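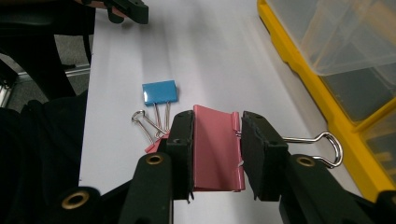

The part people on the packing side ask about is the hours, one sorter wrote on the staff board at Gasser's Lamlow site on Monday, and the hours have not changed so far. The same message asked whether time spent with the hand-held grippers would count toward the shift's sorting quota. The company's answer, posted the same afternoon, was that it would not.

Gasser, which packs office supplies for mail order, is preparing to automate small-parts sorting at Lamlow. The work covers binder clips, paper clips, push pins and similar loose items that come back from customers in mixed lots. Until this spring all of it was done by hand at tables, with sorters placing each piece in a compartment box by size and color.

The preparation is being done by the sorters themselves. Workers pick up clips with hand-held grippers fitted with two jaws, and the recorded motions are used to train the control software for a fixed arm. The software comes from Aker, a supplier based in Ultthorpe. Gasser has set a target of 910 recorded picks for each item type before the arm is tested on that item.

Binder clips were put first on the list. The wire handles fold and swing, and a clip lying on its side offers a different grip from one standing on its base. According to a notice to staff, a pick is marked as failed if the clip turns in the jaws by more than a quarter turn or if a handle catches on the rim of a compartment. Failed picks are kept in the record and labeled.

The change to the working day is already measurable. Sorters on the project spend 2 hours of each shift on gripper work and the rest at the ordinary tables. Gripper work is paid at the sorting rate. The table quota has been lowered by 200 pieces per shift for those taking part, a step the company agreed to after complaints that the first week's quota had been left at its old level.

Two other points are still open. Workers have asked for a limit on continuous use of the grippers, citing sore thumbs and wrists, and the company has proposed a break after every 30 minutes. Workers have also asked who will own the recordings. Gasser says they will be held at Lamlow and shared with Aker for this project only, but the wording has not been put in writing.

When the arm is installed, 3 sorting positions will become inspection positions. Their holders will check filled boxes and clear jams. Gasser says no jobs will be cut this year and has made no statement about the next. The first test of the arm on binder clips is planned for June.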